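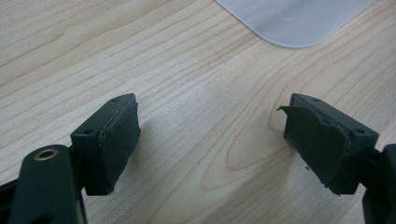

# rimmont-pantry-notes

Hi! I'm Mervin Lachance and this is the README for my pantry and cupboard notes. It started as a list taped inside a door and got out of hand (my sister wanted a copy, then her neighbour did), so now it lives in a folder.

## What's in it

There are 220 rows in pantry.csv, one for each thing I keep on a shelf. The columns are item, shelf, opened and use_by. Spices have their own file because I kept losing them in the big one - I own far too much cumin, don't ask.

The labels folder has 30 label sheets, ready to print on plain paper. I cut mine up and stick them on with clear tape.
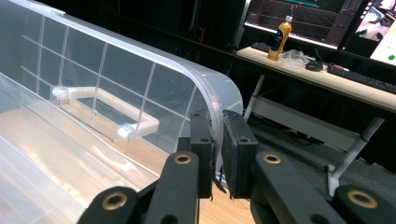
Clear storage bin with a ribbed side.

## How I use it

Thursday is my shopping day, so I go through the use_by column the night before and pull anything that's getting close to the front. It takes me 20 minutes if I don't start reorganizing the tea. Opened flour gets a new date in pen, and I fix the file later when I remember!

Shelf names are just the ones we use at home. "Fraser" is the tall cupboard (we bought it on Fraser Street) and "Huvmont" is the low one by the back door.

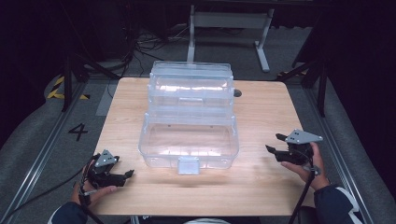 If your cupboards have normal names, change them in shelves.txt and leave the rest alone.

## Known problems

- Version 2 dropped the colour column, so older label sheets print with a blank corner.
- A few use_by dates are month only. May means the end of May.
- Lentils are in there twice. I'll get to it.

Recent notes
- Rimmont linen closet list
- Sorting the junk drawer
- Plultesia jar labels, second try

Contact: Mervin Lachance | Back to top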